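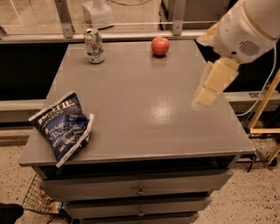 New at the bakery counter in Elwood

From April the Elwood bakery opens at 7 in the morning, also for those who only want bread and no coffee. Zulema Godoy took over the ovens in winter and she has already changed the rye loaf. It weighs 865 grams now, is darker than before and keeps well for several days – I have tried it with butter and with herring, and I prefer the butter.

The cardamom buns are made in a small batch, so please come early or order by telephone the day before. Arvo Keskinen continues with the sandwiches at lunch. His mushroom one is back on the list, with a little more pepper than last year.

Flour from Bavovholm is sold in bags of 500 grams. The spelt is finished for the moment, but a new delivery is expected before the end of the month.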